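Search this site Go

Stondon Building – Ground Floor and Lower Store
Workplace inspection checklist with comments, October round

Inspected by: Shengli Liang
Accompanied by: Fouad Sfeir (Zandine Facilities)
Start time: 9.15 am

Answers are Yes, No or N/A. Comments are given where something needs doing or where the answer alone would be misleading. Items carried over from the last round are marked C/O.
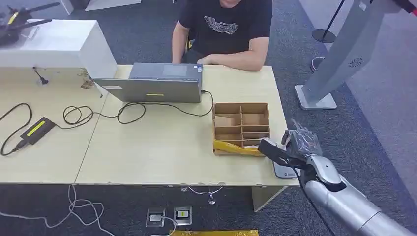
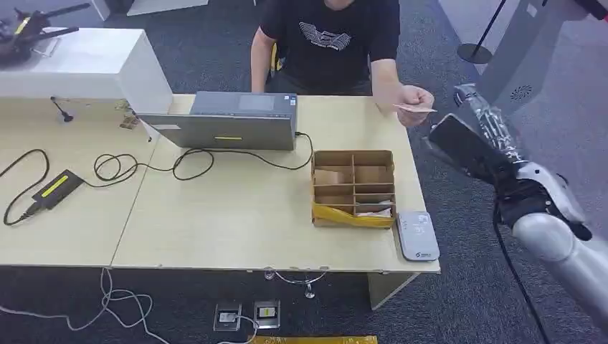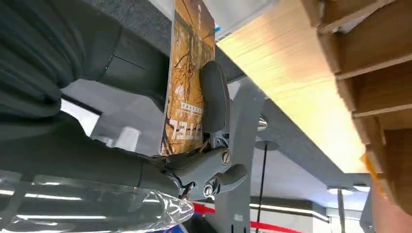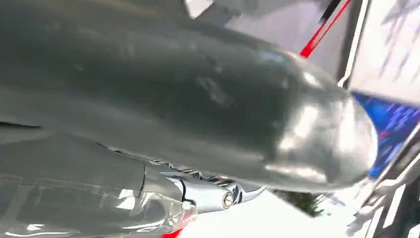

1. Fire doors and escape routes

1.1 Fire doors close fully onto the latch from any position – No
Door 4 (corridor to lower store) stops short of the latch when let go from halfway. The closer needs adjusting. Zandine to attend. Until then please pull it shut behind you.

1.2 Intumescent strips and smoke seals intact – Yes
The seal on door 2 has been painted over along the top edge. It still moves freely. Do not paint it again.

1.3 Escape routes clear for their full width – No
Flattened cardboard behind the rear exit. Moved during the inspection, but it was there last time too. C/O.

1.4 Final exits open without a key – Yes
The rear exit push bar is stiff. It opened on the first push with both hands. Fouad has put it on the lubrication list.

1.5 Exit signs lit – Yes

2. Fire alarm and extinguishers

2.1 Weekly call point test recorded – No
Two weeks missing from the log book. Reception say the tests were done. If it isn't written down it counts as missed, so please fill in the book on the spot.

2.2 Extinguishers in place and in date – Yes
Extinguisher 327 (CO2, by the meter cupboard) is in place but the bracket has come away from the wall on one side. Refix with longer screws, the plaster is soft there.

2.3 Pressure gauges in the green – Yes
Water extinguisher 284 reads at the bottom of the green. Watch it. If the needle drops any further, have it swapped before the annual service.

2.4 Panel clear of faults – Yes

3. Floors, stairs and lighting

3.1 Floor coverings sound, no trip hazards – No
The metal strip at the kitchen doorway has lifted at one end. Taped down as a temporary measure. Tape is not a repair and I don't want to find it still there at the next round.

3.2 Handrails secure – Yes
Lower store stairs, left-hand rail: the second fixing from the bottom turns by hand. The rail itself does not move. Tighten.

3.3 Stair nosings sound and visible – Yes

3.4 Emergency lighting works on test – No
Flick test done on all fittings. The one above the lower store stairs stayed dark. Replacement battery ordered from Majali, order number 599. Torch left on the hook inside the door for the time being.

4. Electrical

4.1 Distribution cupboards locked and clear – No
The cupboard was locked, but there was a mop bucket in front of it. Removed.

4.2 Portable appliances labelled and in date – No
The Prima urn in the kitchen has no label. Staff think it came from upstairs after the last round of testing. Taken out of use and put on the top shelf with a note on it. Please do not take it down until it has been tested.

4.3 Sockets and switches undamaged – Yes
Hairline crack in the switch plate in the accessible toilet. No exposed parts. Replace when an electrician is next on site.

4.4 Extension leads not daisy-chained – Yes

5. Kitchen and washrooms

5.1 Hot water temperature checked at basins – Yes
Readings are in the water log. The kitchen tap took longer to come up to temperature than the others – Fouad to look at the lagging under the sink.

5.2 Little-used outlets flushed weekly – No
The cleaner's sink in the lower store has no entries since the sheet was changed. New sheet put up. Same people, same rota.

5.3 Extract fans running – Yes
Kitchen grille is thick with grease. Clean it.

5.4 First aid box stocked – No
Short of eyewash and medium dressings. There was a box of 100 plasters and very little else. Restock to the list inside the lid.

6. Storage

6.1 Racking fixed and undamaged – Yes

6.2 Heavy items stored low – No
Paint tins on the top shelf in the lower store. C/O. Move them down and put the light boxes up.

6.3 Nothing within half a metre of the heater – Yes

6.4 Steps and ladders tagged and sound – Yes
The small steps are missing one rubber foot. Do not use on the tiled floor until it is replaced.

7. Signing off

Doors, seals and the extinguisher bracket go to Zandine. Kitchen, first aid and storage items stay with the building. Mark each one off on the sheet by the meter cupboard and initial it.

Items 1.1 and 3.4 to be done first. I will check both myself before the next full round.

S. Liang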